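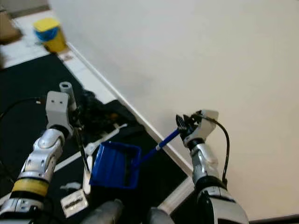 The long-handled dustpan, also called a lobby dustpan or upright dustpan, is a scoop on a tall handle that lets a person gather sweepings while standing. It is a wonderfully simple tool, and a great pleasure to use after years of crouching with the short kind!

Design
Most have a wide pan with raised sides and a thin front lip that sits close to the floor. The handle is usually 75 to 90 cm long. In the Matville area the tool is still called a "Vuneck", after the hardware shop that stocked it in blue.
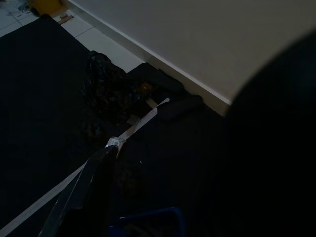 Čestmír Štěpánek

Use on mats and carpet
Dark floor coverings are a lively test for any dustpan. Pale scraps show up at a glance, but dark crumbs vanish into the pile, and a black plastic bag on a black mat is easy to miss altogether. Large, light things such as bags are best picked up by hand first. Grit likes to collect along the baseboard, so sweepers often start there and work outward, with the pan set down facing the broom.

Emptying and storage
The pan is tipped into a bin held close by, and a tap on the rim frees most of the dust. Ridged pans deserve a quick rinse now and then (lint loves the grooves). Between jobs the tool can hang from a hook or simply lean in a corner.

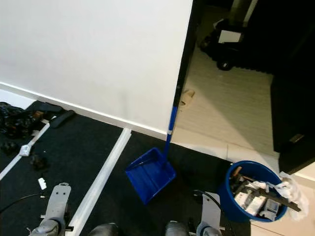 Blue long-handled dustpan on black carpet, beside an open doorway.

See also: Broom; Hand brush; Carpet sweeper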